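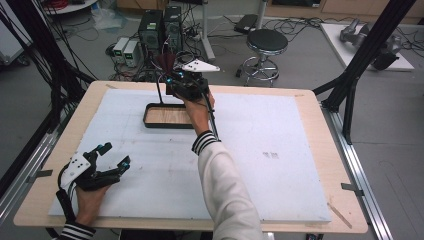

Head view, right gripper up with the fan piece in its jaws

Pose dropouts on the right hand when the marker plate tilts

satville_ctl wrote:
Posting for help with tracking. We run two hand-held grippers with dotted marker plates and log 6-DoF pose for each. The left is fine. The right loses its pose whenever the plate is angled over, and the filter coasts until it comes back. In one log of 269 episodes I had to flag 30 for jumps at reacquire. Loss timeout is 12 frames. Is this a filter problem or a visibility problem?

guver_dev wrote:
Visibility. If the solver can't see enough dots you get no pose, and no filter will invent one. Add another camera on the side the plate tips toward and recalibrate.

dondarport wrote:
Disagree, or at least don't buy hardware yet. A jump at reacquire usually means the filter trusted its velocity estimate for too long. Cut the timeout and mark the gap as invalid. Then your planner can skip it instead of learning from made-up motion.

satville_ctl wrote:
I tried a shorter timeout back in February and ended up with more gaps, just smaller ones. Would fusing the wrist camera help? Here's a view from one of the grippers with the lanyard between the fingers.
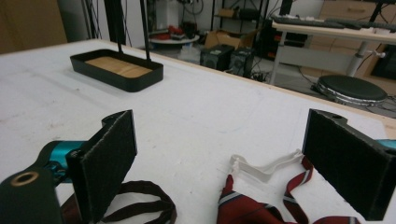

Re: wrist camera fusion

guver_dev wrote:
You've got the tray and plenty of background in there, so visual odometry has something to hold on to. Mask out the fingers first. They take up a lot of the view and they move with the camera, so features on them will pull your estimate toward zero motion.

dondarport wrote:
Mask the lanyard too. It's deformable, and once a finger drags it those features are rubbish. I'd still fix the timeout before any of this.

guver_dev wrote:
Masking every object is overkill. RANSAC will throw most of that out. The white tabletop is a bigger worry, not much texture on it apart from scuffs.

satville_ctl wrote:
OK. I'll do a static finger mask, run odometry only across the gaps, and leave the marker pose in charge everywhere else. The Phùng branch of our logger already stamps both streams off the same clock.

dondarport wrote:
Check that offset anyway. Ours was out by 85 ms and it looked exactly like a filter fault.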